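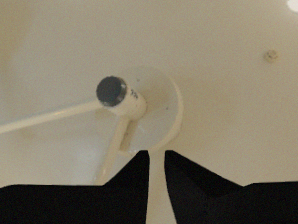
Gripper closes fine, planner says success, pose of the post is garbage. Where do I look first?

Posted February 16, 2023 in Simulation & Control

I have a wrist camera view in sim, two-finger gripper, and an all-cream fixture from the Davamport set. Cream fitting, cream plate behind it, cream background. Whoever picked the materials must have gotten a discount on the one color.

The job is to straddle the vertical post with the fingers and close. The approach is fine. I get the post between the fingertips and then my pose estimator decides it has moved, usually toward the flat round plate, once into what I can only call the next county. The planner (Plornero, default settings except the step size) believes every word of it and replans. I ran 30 episodes last night and 14 of them ended with the arm nodding back and forth until the timeout.

The estimator is fit on depth plus RGB edges. The logs say "tracking: OK" the whole time, so that's nice for them.

I've already turned up the render resolution, which made everything slower and wrong in more detail. Is this perception or control? I'd like to know which half of my code to be ashamed of.

trinh_offset

Drellari

Perception first, then control for listening to it.

You have pale geometry on pale geometry under soft, even light. RGB edges have almost nothing to hold on to. The only strong contrast in your view is the dark cap on the end of the hub and the gripper itself, and I would bet lunch that your edge fit is grabbing the inside edges of the fingers and calling them the sides of the post. They're dark, they're nearly vertical, they're right next to it. From the estimator's point of view they make a lovely post.

What I'd do, in order:

Mask the fingers out of both RGB and depth. You're in sim and you know the joint states, so render the gripper mask and dilate it by 3 or 4 pixels. The undilated mask leaves a thin dark fringe and you'll be back here tomorrow.

Fit the whole fitting as one rigid body if your model lets you. The cap gives you one good anchor, and the rim of the plate gives you another, weaker one. A straight post by itself tells you very little about where it is along its own length. If the lever is a joint in your model, leave the rod out of the fit or estimate its angle separately.

Stop updating the target once the fingertips are on either side of the post. Freeze the last pose that had a decent residual and servo to that. Your planner is replanning off a measurement taken at the exact moment the view got worst.

Also plot the residual instead of reading the status string. In the version I used, "OK" meant the process hadn't crashed.

Check your simulator's ground truth pose against the estimate before changing anything. It takes a minute and it'll settle the argument.

plasticfork

Have you tried making the part red

trinh_offset

Red works perfectly. The real one is cream, so I've built an excellent controller for a red thing.

Did the ground truth check. The fixture doesn't move at all, the estimate slides sideways as soon as the fingers come up beside the post, and the residual goes up like a staircase while the log stays cheerful. Trying the mask now.

Trịnh Labs Forum Helper

Agree with the long reply above on the mask. Two additions from having done this in January on a different fixture.

Look at your depth noise model. If you left it on, grazing angles get hit hardest, and a disc seen at a slant with a thin edge is going to wobble. I turned the noise off for one run, confirmed the pose stopped drifting, and turned it back on feeling slightly better about myself. It has to stay on for anything you plan to move to hardware.

The second one is dull: check that your camera extrinsics update on the same tick as the joint state. Mine lagged by a step. During a slow approach you can't see it, then the wrist makes a quick correction and the whole world shifts, the planner corrects for that, and you get the nodding. If it still nods with the target frozen, look at your gains — but I'd do the timestamps before touching those.

trinh_offset

Mask plus freeze got the nodding down to 3 in 30. Timestamps are off by a step too. Leaving this open until I've fixed that.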